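Ticket: arm stops above the table on the Stosunia build
Status: open
Where: shared workshop, back bench
Parts: Eide controller board, Ulent gripper kit, Ustex power supply

First report
The arm homes fine, swings out over the table and stops short of the surface. No error on the Eide board. The fingers open and close on command. Power cycling clears it for 2 or 3 runs and then it does it again.

Reply
The kit's help page says to "recalibrate and retry." Done, twice. I don't believe in a fix that is the same for every fault on the page, but fine, it's done and it changed nothing.

Power supply
Somebody on the build list blamed the Ustex supply. Put a meter on it during a full run and saw no dip when the shoulder motor kicked in. Swapped it anyway to end the argument. Same stop, same height. Supply is back in and I'd like it left alone.

Speed
Dropped travel speed from 200 to 55. The arm now takes longer to stop in the wrong place.

Table
Next theory was that the white sheet upsets the height sensing. Ran it over the sheet with the red cup on the left and the orange cylinder and green lid past the far edge, then over bare black tabletop. It stopped over both.
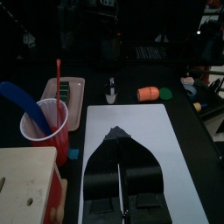
Page last changed: 11/20/19

Current guess
The step limit in the config is 3,000, copied from the old arm, which had a shorter reach. If the count isn't reset between runs, that would fit the power cycling. I'm not calling it the cause until it has run all evening without stopping – we closed this ticket once already in June on less than that.

To do
Raise the limit, log the count at every stop, post the log here. Please don't reflash the board in the meantime.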